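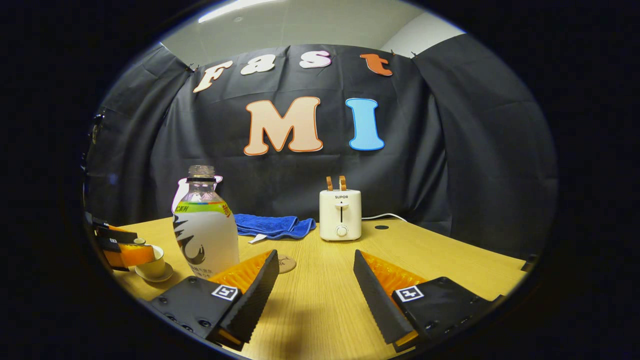

Virgilio Gatchalian wrote in February that hand-held steamers are fine for shirts and useless on anything hung from a ceiling, and asked whether the Bronumeck was any different. It is somewhat different. The test unit was bought at retail for $101 and used on curtains, cotton backdrops, a wool coat and one set of linen drapes.

Bronumeck hand-held steamer, corded model

Construction. The body is a single molded shell with the water tank forming the lower part of the grip. The tank releases with a quarter turn. The seal is a plain rubber ring, available as a spare. The steam plate is metal with a raised edge, and the edge gets hot enough to mark synthetic fabric if it is dragged. The cord leaves the handle at the back and has a swivel collar, so it did not twist during use.

Heat-up. From cold, the ready light came on after around 36 seconds. Steam at that point is weak and carries droplets. Waiting a little longer gives a drier output. The manual does not mention the delay.

Output. There are three settings. The lowest is suited to thin cotton and not much else. The middle setting handled most curtain fabric in two slow passes. The highest empties the tank quickly and on heavy cloth is the only one worth using. Fold lines from packaging came out of medium-weight cotton completely. On dense black cloth with a brushed face they softened but stayed visible under side light, even after a second session the next day.

Overhead use. Most hand-held units spit when tilted past level, and the Bronumeck will too once the tank drops below half. Above that mark it can be pointed straight up without trouble. For hung fabric the practical method is to start at the top with a full tank, work down in vertical strips, and refill before moving the ladder. Keep a light pull on the bottom hem with the free hand. Fabric held only at a few points along the top will sag between them whatever is done with steam, and no steamer setting corrects that.

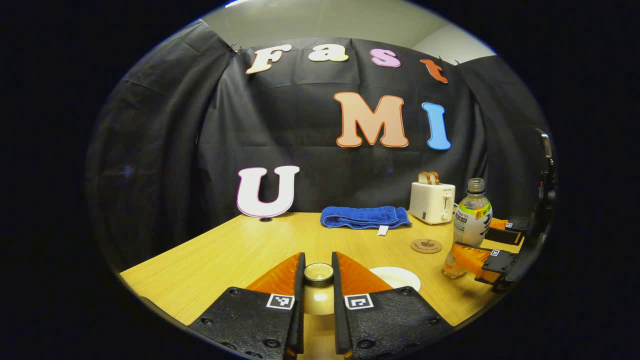

Ylva Amundsen disagrees about the ladder: she hangs the cloth low, steams it at chest height, lets it dry for 30 minutes and then raises it, and says the result is more even because the plate stays square to the fabric. Where the hanging points allow it, her method is better. It also avoids the weight problem. A full Bronumeck is heavy for work above the shoulder, and the trigger lock is placed where the thumb cannot reach it without shifting grip.

Descaling. Tap water left white flecks in the steam path by the end of the test. A rinse with diluted vinegar cleared them. Dark fabric shows flecks immediately, so distilled water is the sensible choice.

Compared with the Wikberg. The Wikberg is lighter and has a longer cord, but its tank is smaller and it spits at any upward angle. For clothing it is the easier tool. For curtains the Bronumeck is ahead.

Faults. The ready light is hard to see in daylight. The brush attachment fell off twice during use on the wool coat. The storage bag is too small for the unit with its cord wrapped.

Recommended for hung cotton and linen of light to medium weight. Buyers with heavy drapes should look at a floor-standing model with a hose.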